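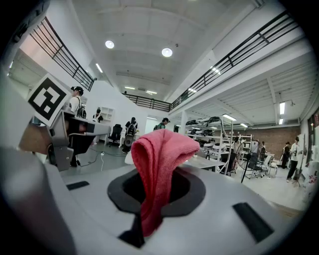

4.2 Collecting the cloth demonstrations

We went back and forth on how to record the wiping and folding data, and in the end I'm glad we went with hand-held grippers. You hold one in each hand, you do the chore, and the recording is your demonstration. Each person got a few minutes of practice — Manee Thongsuk wanted more, and looking at her first clips I think she was right — and then we let them get on with it. We ended up with 176 cloth episodes in the Pristach set, and I threw out 7 of them after watching every one (a long afternoon in August, with a lot of coffee).

The markers on the gripper housings do most of the work for us. As long as one camera has a decent view of them, we can recover where both hands are, and Afonso Godinho's solver fills in the short gaps. Cloth is the fun part! It bunches up, it hides the fingers, and it never hangs the same way twice, so we didn't try to model its shape at all. The policy just sees pixels and hand poses. Figure 3 shows a red cloth held in the fingers of one gripper, with the other gripper's fingers close to a pink calculator on the table.

Figure 3. Two hand-held grippers with their square markers, seen from the head-height view.

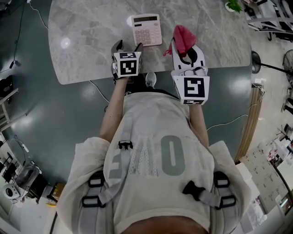

4.3 Training

We trained one policy on all the episodes we kept, for 2,000 epochs, and saved a checkpoint at 1,000 so we could compare the two.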